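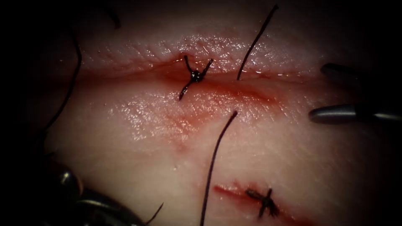
Two knots of black thread, each one tied over a cut.

How do doctors sew a cut?

Have you ever had stitches? Maybe you fell from your bicycle and a doctor closed the cut with thread. Doctors have their own word for this thread. They call it a suture (say: SOO-cher).

A small cut can close without help. You wash it, you put a bandage on it, and your body does the rest. But when a cut is long or deep, its two sides like to stay apart. The thread holds them together, so that new skin can grow between them.

Why is the thread often black or blue? Skin and blood are pink and red, and a dark thread is easy to find again on the day when it must come out. Some threads are different – they melt slowly inside the body and never have to be pulled out.
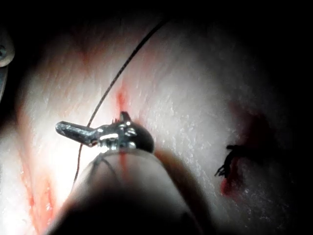 Fingers are too big for such small work. The needle is curved like a piece of the moon, and the doctor holds it with a metal tool that has small jaws at the end. The tool can also catch the thread and pull it gently through. The shiny jaw on the left side is thin and flat, with a little notch in its tip, and the dark thread passes just behind it. Tools of this kind need a lot of practice. Vilmos Major, a doctor in the town of Bukstead, told us that he tied around 400 knots at his kitchen table when he was a student, and his first 37 came open again!

Does it hurt? Before sewing, the doctor usually gives a medicine that makes the place numb. Numb means that you feel almost no pain there. You can still feel some pulling, and this is normal.

Try it at home

Ask an adult for a shoelace with a dark color and a thick cloth with two holes in it. Put the lace through both holes and tie a knot on top. Now do it again with only one hand. How long did you need? Our class in Alach needed 30 minutes, and many of us still had to use our teeth.

Word to remember
Incision – a cut that a doctor makes on purpose.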